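Kivunus Casting Notices
14 February 2019
By Jagadeesh Nambiar

Filed under: Casting Calls > Television > Young Performers

Print this page | E-mail this page

Lavari Pictures is casting supporting and day-player roles for the first season of Shetty, a half-hour television drama set at a junior tennis academy. The season consists of 13 episodes. Principal photography takes place in Lanbridge. The lead roles have been filled and are not part of this call.

Seven speaking roles are open. Performers should read the full notice before sending material. Submissions that leave out any required item will not be logged.

Roles

DANI. Plays 14 to 16. Recurring, nine episodes. Ranked player in the academy's top group. Must be able to hold a rally at competitive junior level. Left-handed players preferred.

MARGUERITE. Plays 15 to 17. Recurring, six episodes. Doubles partner to Dani. Strong net play. Some scenes in French; conversational ability is enough, and a dialect coach will be on set.

TOBIN. Plays 12 to 14. Recurring, five episodes. New arrival at the academy. Tennis experience not required. Must be able to run and to ride a bicycle.

COACH ABELL. Plays 40 to 55. Recurring, eight episodes. Former touring player. Must feed balls convincingly from a basket while delivering dialogue.

MRS. ORR. Plays 60 and over. Three episodes. Runs the dormitory. No athletic requirement.

LINE JUDGE. Plays 25 to 60. Two episodes. One scene with four lines, one without dialogue.

REPORTER. Plays 25 to 40. One episode. Two pages of dialogue, single location.

Age ranges refer to the age played on screen. Performers under 18 must be at least 12 on the first day of work.

Rates and work days

Day players are paid $415 per day for work of up to eight hours, including hair, makeup and wardrobe. Recurring performers engaged by the week are paid $1,734 per five-day week. Overtime is calculated per half hour after the eighth hour. Fittings and tennis rehearsals are paid at half the day rate when they last four hours or less, and at the full day rate when they run longer.

Minors work shorter hours than adults. Their schedule, including school time, rest and meals, is set out in the deal memo and follows the rules that apply at the place of filming. A parent or legal guardian must be within sight or sound of the performer at all times on set. A studio teacher is provided on school days. The production pays for one guardian's lodging and meals for each minor housed in Lanbridge.

Tennis assessment

Performers submitting for Dani, Marguerite or Coach Abell will be assessed on court before reading for the director. The assessment lasts 30 minutes. It covers ground strokes from both sides, volleys, serve and footwork. A second assessor records each section so that the director can check how strokes read at different lens lengths. Bring your own racket and non-marking shoes. Balls are provided.

Performers will also be asked to repeat one stroke several times to a fixed mark on the court. Consistency matters more than pace in this part. Most match scenes are covered in short pieces, and a swing that changes between takes is difficult to cut.

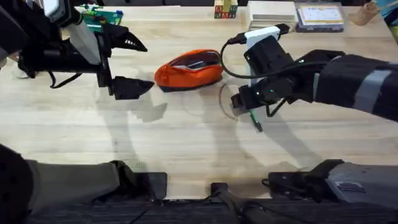 Will the production use doubles for the tennis scenes? Doubles are hired for wide shots and for points longer than four strokes, while the cast plays everything closer than that.

Performers with a current injury to the shoulder, elbow, wrist or knee should state it on the form. An injury does not rule out a submission. It may move the assessment to a later date.

How to submit

Send one e-mail per performer. The subject line must give the role, the performer's full name and the city of residence, in that order. Include the following:

1. Two photographs taken within the past six months, one head and shoulders, one full length. No filters or retouching.
2. A resume in PDF format. Student and community theater credits are accepted.
3. A self-tape of the sides for the role, shot horizontally against a plain background. Slate with name, height and location. Do not slate age.
4. For the three tennis roles, two minutes of unedited playing footage with no music.
5. For minors, the name and phone number of a parent or legal guardian, who must be copied on the e-mail.

Sides are sent on request by the casting office. Allow two working days. Send video as a link that can be downloaded, with any password in the body of the e-mail. Files attached directly to the e-mail are stripped by the server and do not reach us.

Represented performers should submit through their agent. Where both the agent and the performer submit, only the agent's version is kept.

Selection

Tapes are viewed in the order received. Performers moving to the next round are contacted by phone, and then by e-mail with a call sheet for the assessment or the reading. Readings are held at the Lavari Pictures office in Lanbridge. Travel to a first reading is at the performer's expense; travel to a second is reimbursed at economy fare against receipts.

Performers who taped for the pilot in January do not need to send new photographs or a new resume. They do need to tape the new sides, as the scenes for Dani and Tobin have been rewritten.

There is no fee to submit, to be assessed or to read. Anyone asked for payment in connection with this notice should report it to the casting office.

Casting contact: Jagadeesh Nambiar, Lavari Pictures, Lanbridge. Telephone calls about the status of a tape are not returned.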